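Members' Newsletter, October

An afternoon with the laundry robot

Eleven of us put our names down for the Plodmont open day and seven got on the coach, which says something about the pull of household robots on a wet Friday. I went because I have been grumbling about these machines in this newsletter for two years and it seemed only fair to go and grumble in person.

Plodmont, for anyone who missed the notice, is the demonstration floor run by Grudau. They invite the public in a few times a year to watch robots do chores. The leaflet promised "a full laundry cycle, start to finish, no human hands". I have kept the leaflet.

Our guide was Constanza Cabral, who looks after the home trials and was far more straightforward than the leaflet. She told us before we had our coats off that the full cycle would not be happening. The robot, called Skiriline, would work at the washing machine, and the drying and folding would be shown on a video. I asked how many takes the video had needed. She said she would rather not guess, and I liked her for that.

The washer is a white one with two drums, a big one above and a little one near the floor, and the little one is apparently for socks and baby things. They picked it on purpose. A robot that has only learnt one door, Constanza said, is not much use in anybody's house, so this one has to know which door it wants and how far to bend for it.
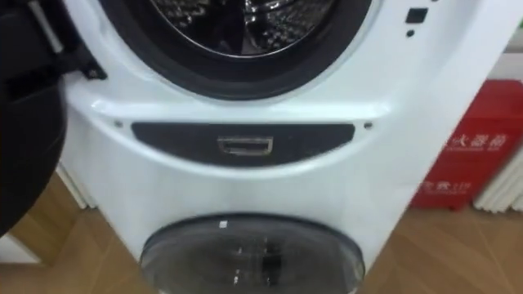 What struck me most was the pace. My grandson can fill a washing machine in the time it takes to say "is that all of it?" Skiriline went at a pillowcase like someone defusing a bomb. It reached, stopped, had a think, reached again. The first pillowcase went in on the second try. The next one ended up half in and half out, and a young man with a tablet stepped forward and then stepped back again when Constanza shook her head at him. We all waited. In the end the robot did get it in, and a few people clapped. I did not, but I will admit I had been leaning forward.

The questions afterwards were better than the show. Someone at the back wanted to know about the lower drum, and we were told the robot finds that one harder. Could it do it today? It could try, but they would prefer not to with the time we had left. Could it tell wool from cotton? No. Would it check pockets? Also no, and anyone who has washed a tissue will know what I think of that.

Then there was the matter of money. There is no price yet. There is a waiting list with 124 households on it, and when I asked what those households had been told they would pay, the answer was a lot of words about partnerships. A firm called Antoniuk makes the hands, and each hand on its own costs them £3,450 at present. You may do your own sums. I did mine on the coach and could not make them come out anywhere near what I spend on having the odd duvet done at the launderette.

To be fair to Grudau, the tea was good, the stairs had a proper rail and they did not try to sell us anything. Constanza also said something the leaflet should have said, that the people she hears from most are those who cannot bend or grip any longer, and that they do not mind slow. I have thought about that since. It is a decent reason for building the thing. I am still not persuaded that it will be in anyone's utility room while I am around to see it, and I would want to watch it empty the machine as well as fill it before I changed my mind.

There is another open day in the spring. If you would like to go, leave your name at the desk and bring a sandwich, as the café was shut.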